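Morari 42 Fuel Ethanol Breath Tester
Evidential unit for roadside and station use
Part no. 3511

The Morari 42 measures breath alcohol with a fuel cell sensor and stores each result with the time, the unit number and the operator code. Readings are not affected by acetone at levels found in healthy or diabetic drivers.

Specifications
Memory: 500 tests
Weight with battery: 473 g
Display: backlit, readable with gloves on
Mouthpieces: single use, one-way valve
Calibration: dry gas or wet bath

The unit checks its zero before every test. If alcohol is left in the cell, the test is locked until the reading clears – the operator cannot skip this step. Results print on the Zaugg belt printer, sold separately.

The Morari 42 does not detect cannabis or other drugs. For oral fluid screening, see the Nokisholm range.
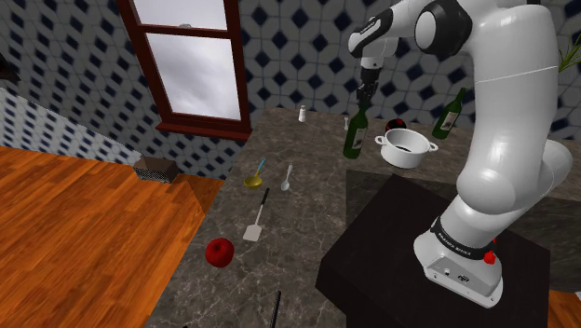
Rogelio Castillo writes that the lockout takes longer in cold weather and that he now keeps the tester inside his jacket between stops.

Supplied with hard case, 25 mouthpieces and wrist strap. Calibration service through Fesbridge, return shipping included.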